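Learning to swim at forty-four

November, by Latifa Lahlou

I grew up two hours from the sea and I never learned to swim. In my family we went to the beach with bread, melon and a big umbrella, and we stayed under the umbrella. My brothers went in up to the knees. I held the towels.

When I moved here I told people that I did not like water. It was easier than the truth. Then last spring my colleague Jonas Holzer asked me if I wanted to come with him to the pool in Brukamura, where there is a course for adults in the early morning. I said yes before I had time to think, and afterwards I was angry with myself for one whole evening.

The first lesson was only breathing. We stood in the shallow part, six grown persons, and we blew bubbles like small children. The teacher is a quiet woman and she never shouts. She told me that my shoulders were up at my ears, and she was right. They stayed there for the first month.

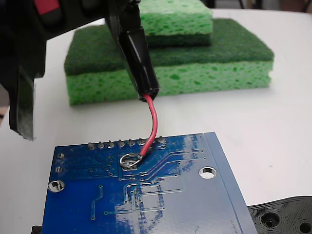
What I found the most difficult was to put my face in. My body simply refused. I practised at home in the wash basin, with a kitchen timer set for ten seconds, and my daughter laughed so much that she had to sit down on the edge of the bath. I also bought good goggles. The first pair let the water in on the left side, and I lost more courage because of that pair than because of the deep end.

In the seventh week I floated. I do not know how to explain the feeling in English, and in my own language I am also not sure. My ears were under the water and all the noise of the pool became soft. I looked at the lamps in the ceiling and I thought about my mother, who is 70 now and who still holds the towels. 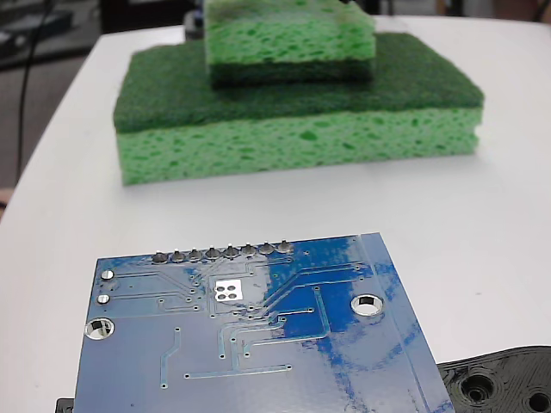
Staff Blog, Department of Technical Services

After the summer I moved to the second group. We swim widths there, and since last week also one length, with a rest holding on to the side. My breaststroke is slow and my legs do not always do the same thing at the same time. Jonas swims in the fast lane and he is very polite about it.

The entrance is cheaper before 7 in the morning, and you need a coin for the locker. Bring thick socks for afterwards, the floor in the changing room is very cold in this season. I eat a boiled egg in the tram and I arrive at work with wet hair and a good mood that stays until lunch.

In the summer I will go home for two weeks. I have already told my mother that I want to go to the beach, and that this time my brothers can carry the umbrella.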